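Home Shop Laundry Front Loaders Care Guides Contact

Esby Front-Loading Washer, White

If you've been making do with an old top loader that walks across the laundry floor every time it spins, you'll find the Esby a lovely change. It's a plain white front loader with a round door, a stainless-steel drum and a thick rubber seal, and we've been selling it happily from our Lima Street shop since January. We like it best for the everyday things, and for the odd soft toy that's been dragged through the garden once too often! 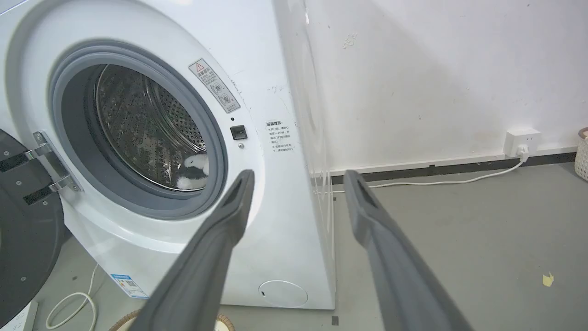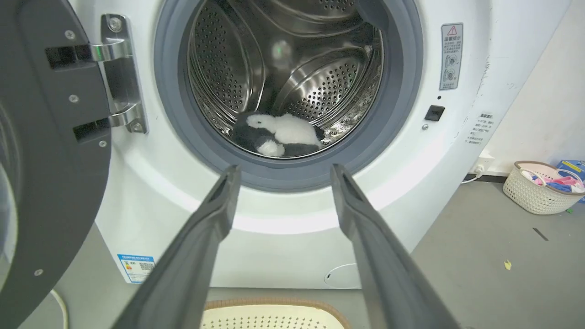
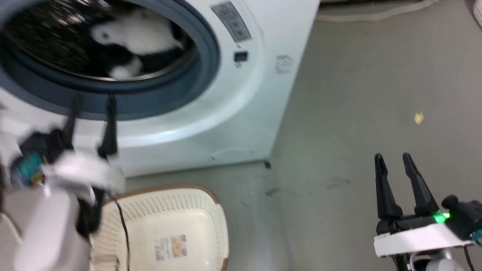

Serkanex, who bought one for a busy household, wrote to us that the drum was far kinder to the kids' plush toys than the old machine had been, though the first one went in without a wash bag and came out with its fur in knots. A bag went on the shopping list that same afternoon, and there's been no trouble since.

We'd second the wash bag, and we stock the Mushi one in mesh, which takes a small or middling toy with room to move. Pop the toy in, zip it up, choose a cool gentle cycle and go easy on the detergent (a little really does go a long way in a front loader, and too much leaves the fur stiff). Leave it somewhere airy afterwards, and give it a good squeeze now and then to bring the stuffing back to shape. Anything with a battery or a sound box inside is better sponged by hand.

The grey rubber seal likes a bit of attention as well. Wipe around the fold with a soft cloth when you've finished for the day, and leave the door ajar overnight so the drum can air. Odd socks and hair ties have a habit of ending up in there, so have a feel around while you're at it.

The round cover low on the front is for the filter. Put an old towel and a shallow dish underneath before you open it, as there's nearly always some water waiting behind.

Local delivery is $80 and includes carrying it up to 12 steps. The warranty is 2 years, parts and labour, and the Mushi mesh bag can be added to your order at the checkout.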